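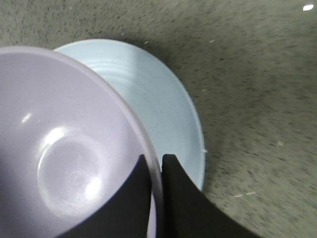 Wrist camera, bowl-and-plate task, fingers at the bowl rim.

12/07/2021
Teleop demos, bowl and plate on carpet. Operator: Berenice Quintero. Notes and resets: me (A. Bravo).

Continuing the task set we started in November. The instruction text for all of today's episodes is "pick up the bowl and move it off the plate." Start state is lavender bowl overlapping the blue plate, both on the floor. End state is bowl on the carpet, plate still where it was. If the plate travels with the bowl, the episode gets marked bad and stays in the log under the bad flag. Do not delete these, Motik's loader wants the numbering without gaps.

Collected 62 episodes before stopping. Control through the Lozano handset, same button mapping as last time. Gripper speed limit left at the default. I tried one notch down during warm-up and Berenice asked for it back, she was overshooting the close because she kept waiting for it.

Rim grasp. The approach we settled on is one finger inside the bowl and one outside, coming down steeply, then close and lift. The trouble is depth. Where the bowl sits over the plate, the outside finger has blue plate right under it, and from the wrist view the gap between the fingers is narrow enough that the rim and the plate show up as two thin strips side by side. Berenice can tell them apart by color. She can't judge from that view alone how far the tip is above the plate. On the early episodes she went too low, touched the plate, and dragged it when she pulled back. These are flagged.

What helped:
– Stop above the rim, line up the gap, then descend in short presses of the stick. Holding it down is how the plate gets touched.
– Close before the last bit of descent. The rim is thick and rounded and tolerates a shallow grasp.
– Lift straight up first, sideways only when the bowl is clear of the plate.

Tried grasping at the part of the rim that hangs past the plate, over bare carpet. Easier, no plate to hit. We agreed not to use it for everything, or the policy will only ever see the easy side. Split is left to the operator for now, and I am writing the side in the episode comment as P (over plate) or C (over carpet). Someone should decide on a proper ratio before the next session.

Image quality. Fast wrist moves smear the carpet speckle quite badly. The bowl and plate edges hold up better, being plain and light against gray. Glare on the inside of the bowl from the overhead lights is strong, white patches on the base and wall. I left exposure fixed. Auto exposure was pumping every time the bowl filled the view, and the Flutgate baseline was trained on fixed exposure anyway.

Carpet needs vacuuming. There are pale flecks all over the work area and a keypoint tracker will lock onto them if given the chance. Did not clean mid-session so that the background stays consistent within the batch. Vacuum before the next one and note it in the log.

Hand guiding. Spent the last part of the session on 5 kinesthetic demos, arm in gravity compensation, me moving it by the wrist. The paths are smoother than teleop and much shorter in time. Two problems. My hand pushes the tool sideways when I try to close at the rim, so the grasp position in the log is not where I meant it. And the gripper command has to come from the foot pedal, which I pressed late on most of them. Kept in a separate folder, not to be mixed with the teleop batch until we have looked at the joint torques.

Storage: the recorder drops frames once the write buffer goes over 2,000. Only happens when we start a new episode before the last one has finished saving. Wait for the second beep.

To do
Replay five of the flagged episodes and check the plate contact against wrist force, Berenice.
Ask Nitedell for the spare finger pads.
Add a P/C field to the episode form so it is not buried in comments.
Repeat the rim grasp with the bowl turned to a few other positions on the plate.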